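Report of a Visit to the Zaki Wooden Toy and Learning Materials Workshop, Kundmont

Prepared by Danica Pavlović for the Skostville Association of Early Childhood Centers
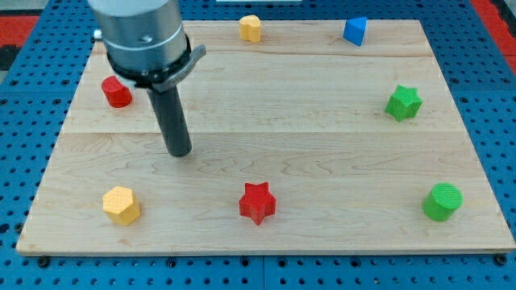 The Association was invited to attend the August open day at Zaki, a maker of wooden blocks, sorting boards and classroom furniture in the Kundmont district. Two members of the Materials Working Group attended: the undersigned and Mr. Fatos Mladenović, who teaches the three-year-old group at our Zolotham center. The purpose of the visit was to review small shape blocks and work boards ahead of the replacement of materials in the member centers, and to ask a number of questions about finish, wear and the supply of single pieces. This report sets out what we were shown and what we were told, followed by our recommendations.

Arrival and welcome

The doors opened at 9:30 a.m. Visitors were received in the front hall by Ms. Vesela Begović, the workshop manager, who gave a short account of the company. Zaki was founded in 1995 in a former dairy building and moved to its present site when the loading yard at the old address became too small for delivery trucks. The company has always made goods for schools and kindergartens. A line of household toys was offered for several years and then dropped, as the cost of retail packaging could not be justified.

There were 186 registered visitors over the course of the day, most of them teachers and purchasing staff from the surrounding towns. We were placed in the first morning group. Coats and bags were left in the hall, and closed shoes were required past the first door. Mr. Mladenović had been informed of this in advance. One member of our group had not, and joined us again at lunch.

The wood store and cutting area

The tour began in the wood store. Boards are stacked with spacers between them and are left to settle before any cutting is done. Mr. Rok Tomić, who is in charge of the store, explained that the company buys pale hardwoods for its work boards, as a light surface makes colored pieces easy for children to see. He does not reject boards for knots or for uneven grain, provided that the knots are sound. He showed us two planks side by side, one nearly plain and one with a strong wavy figure, and said that both would be used. Teachers sometimes return boards with visible knots in the belief that they are faulty. Mr. Tomić asked that we let our centers know this is a normal feature of the material.

Wide boards are made up from narrower planks glued edge to edge. We asked whether the seams open with time. The answer was that they may do so if a board is soaked or stored against a heater, and that a board kept flat in a dry cupboard should give no trouble. Our own experience at Zolotham supports this. The only boards we have lost in recent years were those kept on the shelf above the radiator in the art room.

The cutting area was viewed from behind a rail, and ear protection was provided. Small shapes are cut as long strips with the outline already formed, and the strips are then sliced into short pieces. Each piece therefore has the same outline on its top and bottom face and straight sides between them. This is of some practical interest to us. A piece of this kind will stand on its flat face without tipping, and a child can pick it up by the sides with the thumb and one finger.

Sanding and color

Ms. Radka Lazarević led us through the finishing room. Edges are eased by machine, and every piece is then checked by hand for splinters. She passed a tray of unfinished shapes around the group and invited us to find the ones that would be sent back. Mr. Mladenović found three. The remaining visitors, including the undersigned, did less well.

Color is applied in thin coats. Yellow was described as the most demanding, as the darker lines in the wood show through it more readily than through red or blue. The workshop gives its yellow pieces one more coat than the other colors. We raised the matter of chipping, which has been reported by two of our centers with blocks from a previous supplier. Ms. Lazarević stated that chipping most often begins at a sharp corner, and that rounded and lobed outlines tend to hold their color longer than squares and triangles. She advised against storing painted blocks together with metal objects. She also advised against washing them in a sink. A damp cloth and immediate drying are sufficient for ordinary use.

The demonstration room

The part of the visit most relevant to our work took place in the demonstration room, where loose shape blocks had been set out for handling. On one table a pale wooden board held seven small blocks, spread in a loose ring with the middle left open. Among them, toward the far side, stood a small yellow block with a lobed top, which some of our party called a heart and others a bean. The difference of opinion was instructive. Ms. Begović remarked that children in the same group will often give a shape several names, and that the workshop's printed cards no longer include names for this reason.

The open middle was discussed at some length. Ms. Lazarević recommends this arrangement for group work with younger children. One child chooses a block from the ring and places it in the center, and the others look at it before it is returned and the next child takes a turn. Mr. Mladenović observed that he has for years placed blocks in a row along the front of the table, and that the children at either end of the row can reach only the nearest pieces. He intends to try the ring with his own group this fall.

We also discussed the number of pieces on the board at one time. The workshop supplies its shapes in larger boxes, and many teachers empty the whole box at the start of a session. The staff of the demonstration room favor a small number of pieces with a good deal of bare board between them. A child then has space to put a piece down without knocking another. Visitors from a kindergarten in Kundmont reported that the larger quantity suits their older children, who prefer to build. Both views appeared reasonable to us, and we make no recommendation on this point.

The boards themselves were of good weight and lay flat. We noted that they have no raised rim. A rim would keep blocks from sliding to the floor but would also make it harder to wipe the surface clean and to sweep pieces into a box. A rimmed version may be ordered at extra cost. Samples of both were on a side shelf, and the rimmed sample had collected a fair amount of sanding dust in its corners.

Furniture and storage

A shorter period was given to shelving and storage boxes. The low open shelf shown to us is similar to the model already in use at our Skostville main center. The fixing points have been moved to the back panel, which removes the screws on the inner side that had caught on sleeves. Storage boxes are offered with or without lids. We would suggest boxes without lids for daily use. Lidded boxes are better suited to materials that are brought out only once or twice in a term.

Lunch was served at noon in the yard. Soup, bread and a plum cake were provided by the workshop, for which we express our thanks.

Questions put to the workshop

Single replacement pieces. These may be ordered by shape and color, with a minimum order of 5 pieces. Delivery is made with the next regular shipment. This would be a considerable improvement on our present position, in which the loss of one block leads to the purchase of a full box.

Repair of boards. Scratched boards may be returned for sanding and oiling outside the busy season. The customer pays transport in one direction.

Matching of colors between old and new pieces. An exact match cannot be promised. Painted pieces that have stood near a window for some years will be lighter than new ones. Centers are advised to replace all pieces of one color together where the difference would confuse sorting work.

Trial loan. Ms. Begović agreed in principle to the loan of one board and one box of shapes for a period of two months. A written request is needed.

Recommendations

The Working Group recommends that the Association request the trial loan and that the materials be placed at Zolotham under the supervision of Mr. Mladenović. A short note on the care of wooden boards should be sent to all member centers, covering dry storage, the damp cloth method and the acceptance of sound knots. Centers that hold incomplete sets should report their missing pieces by shape and color before the next ordering round, so that one combined order can be made.

No decision on shelving is proposed at this time. The dimensions of the new model have been filed with the Association office and may be consulted there.

We thank Ms. Begović, Ms. Lazarević and Mr. Tomić for the time given to our questions, several of which were asked more than once.

Danica Pavlović
Materials Working Group

This website uses cookies to remember your preferences and to measure visits. Accept all | Necessary only | Read our cookie policy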